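I've been at Serrano for a while now, mostly turning over furnished rentals between guests, and a few of you asked what it's like since the robots showed up. Ok! Long thread, get a drink.

1/ Quick background. We look after 173 furnished units, most of them in Diltholm and the rest out in Tulldale. When a guest leaves, somebody strips the beds, does the kitchen, resets the living room and locks up. For years that somebody was me and a partner and a cart with one bad wheel.

2/ Now 26 of the units are on what the office calls the Gornerar plan (it's the name of the software, I have no idea how you're supposed to say it, we all say it differently). A two-armed robot does the living room reset and one of us does everything else.

3/ Living room reset = cushions off the floor and back on the sofa, throw pillows where they go, toys in the bin, remotes on the table. Easy stuff. Also the stuff that wrecks your back, since half of it is bending down over and over. I used to go home and lie flat on the carpet for an hour. I don't do that so much anymore.

4/ It's slow, by the way. People picture something zipping around. I can do a bathroom AND start on the oven while it's still thinking about a pillow. But it's in there and I'm in here, and the unit gets finished.

5/ What changed most for me is the order of the day. It used to be top to bottom, two people, talking the whole time. Now I walk the unit first and move anything that could be trouble, like cords, glasses, anything somebody forgot under the couch. Then I start it and go do my rooms. I miss the talking!! My old partner got moved to inspections and we mostly text.

6/ Money, because you asked. There's a bonus of up to 300 a month if you're trained on it. Training was two mornings in June plus a quiz on the tablet. I got mine. It's nice but I'd like it in the base pay, and I've said so, out loud, in a meeting.

7/ And the hours. They haven't cut anybody on our crew. They also haven't replaced the two people who left, and I notice that. When we asked, the answer was "natural turnover." Ok.

8/ Soft things are where I've learned the most. Plates are a person job, full stop, but anything plush it can squeeze pretty hard and no harm done.
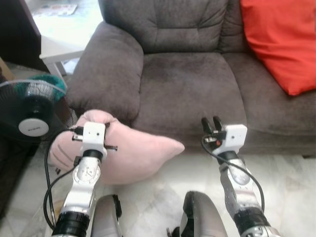

9/ I've gotten picky about floors because of this job. On tile I want everything up quick, you don't leave a pillow lying where I'm about to mop. So now I do my mopping last, living room very last, and the whole route through the unit runs backwards from how I was taught.

10/ The final look is still ours. I fluff, I straighten, I check down the sides of the seats for coins and hair ties. Guests leave reviews about that kind of thing and the review has MY unit number on it.

11/ Would I go back to the old way? Some days, for the company. My knees say no. Next batch of units goes on the plan after the summer rush and I've asked to help write the checklist, so if you clean for a living and have opinions, my replies are open.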